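Busco gente para un taller de cocina de piso pequeño (y de paso, ayudante)

Hola. Me llamo Marlene Landry, llevo Fesance, que es un nombre muy fino para lo que en realidad es un local con cocina, una mesa larga y un montón de libretas manchadas. Desde febrero estoy escribiendo un recetario para gente que vive en pisos enanos, de esos en los que abres la nevera y ya no se puede pasar al baño. Las recetas están casi todas escritas. Ahora necesito que las cocinen otras personas, que se equivoquen, que me digan «Marlene, esto no se entiende» y que lo apunten todo.

Busco 21 participantes. No hace falta saber cocinar. Es más, si eres de los que hierven pasta y poco más, te quiero en la primera fila. También me vienen bien un par de personas con oficio, de las que miran una masa y saben que le falta reposo, pero con ellas ya me pondré seria y les daré las recetas de pan.

El plan es este: tres sesiones en el local de Steltside, cada una de dos horas y media, más las recetas que te lleves para probar en casa. En las sesiones cocinamos, comemos (mucho, aviso) y rellenáis una ficha corta. Nada de puntuar del uno al diez, que eso no me sirve. Quiero frases: dónde dudaste, qué palabra te sonó rara, en qué momento te entraron ganas de pedir una pizza.

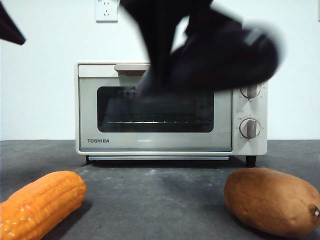 El capítulo que más guerra me está dando es el de gratinados y bizcochos. Las recetas de toda la vida dicen «hornear hasta que esté dorado» y se quedan tan anchas, como si todo el mundo tuviera en casa el horno de una panadería. Yo lo he escrito pensando en un hornito de sobremesa color crema, con su ventana oscura en la puerta, y eso cambia las cosas: moldes más bajos, raciones para dos, la bandeja girada a media cocción. Si en casa tienes un horno pequeño, el que sea, dímelo al apuntarte, que para este capítulo me falta gente. Y si solo tienes fogones, tranquilidad, hay guisos para aburrir.

Lo que ofrezco: los ingredientes los pongo yo, tanto los del local como los de las pruebas en casa. Cada participante cobra 19 euros por sesión, sale en los agradecimientos (con nombre y apellido, o con mote si te da vergüenza) y recibe un ejemplar cuando se imprima. La maqueta la lleva Laurier Poirier y ya me ha regañado por entregar tarde, así que esto va en serio.

Además busco una persona como ayudante, con contrato a media jornada mientras duren las pruebas. Tareas: hacer la compra, preparar las mesas, pasar a limpio las fichas (mi letra es un drama — la vuestra seguramente también) y fregar conmigo. Necesito a alguien con carné de manipulador de alimentos, que escriba sin faltas y que no se agobie cuando hay ruido. El sueldo lo hablamos en la entrevista, que haremos con un café Ravinder Turcotte y yo.

Cosas prácticas. Hay que ser mayor de edad. Si tienes alergias o intolerancias, cuéntamelas con detalle antes de venir; la mayoría tienen arreglo, aunque con el apio y los frutos secos prefiero hablarlo por teléfono. Puedes participar en pareja o con quien compartas piso, pero cada cual rellena su ficha. Y trae delantal, el tuyo, el de tu abuela, me da igual.

Para apuntarte, escríbeme desde el formulario de contacto de Fesance y cuéntame en unas líneas cómo es tu cocina, qué cenaste ayer (sin maquillarlo, por favor) y qué tardes tienes libres. Para el puesto de ayudante, añade el currículum. Recojo mensajes hasta el 21 de abril de 2023 y contesto a todo el mundo, aunque sea para decir que ya estamos completos.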